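Chapter 7
Grey and the Other Quiet Colours

I failed my first colour exam over a tin of grey paint. I was 19, I'd mixed what I thought was a perfectly neutral mid-grey, and my teacher, Gertraud Moser, held the card up beside a sheet of plain white paper and asked me what colour it was. Grey, I said. She waited. Then I saw it – the thing was purple! Not very purple, but once I'd noticed I couldn't get it to go back.

So this chapter is about greys, and I'll warn you that it's one of my favourites and I do go on a bit. We've spent six chapters on colours that shout. Now we get to the ones people paint their hallways with.

Start by getting hold of a paint fan deck if you can. The one I teach from is an old Welano deck (long out of print, sorry) and I once went through it with a class in Ballarat, sorting every chip that anyone in the room was willing to call grey. We ended up with 394 of them spread over the floor. Svenja Hauser wanted to throw out 29 as "really beiges" and there was a proper argument about it that ran through morning tea. I still think she was wrong about most of them.

What the argument was really about is undertone. Mix black and white alone and you'll usually get something that leans blue, depending on your black. Add a speck of raw umber and it warms up. Add a speck of yellow ochre to a bluish one and it slides toward green, and that last move catches everybody out the first time. We'll do all three in Exercise 7.2, so keep your ochre handy.

The other thing to get used to is that a grey hardly ever holds still across a surface. Light falls off, something nearby throws a shade, and your one flat colour becomes five or six.
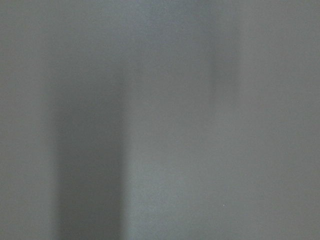 Photo: Karla Pacheco

Cover the darker band left of centre with your thumb and look at what's left. I'd call it a cool grey, a bit blue in places and a bit green in others, and it drifts lighter and darker in soft vertical bands. Try matching it with a single mix and you'll be cross within minutes.

7.1 What you'll need

One tube each of titanium white, ivory black, raw umber and yellow ochre. A palette knife. Some stiff card cut into 30 small squares, and a pencil for writing your mixes on the back. Please do write them down – I have a shoebox of lovely greys at home and no idea how I made any of them.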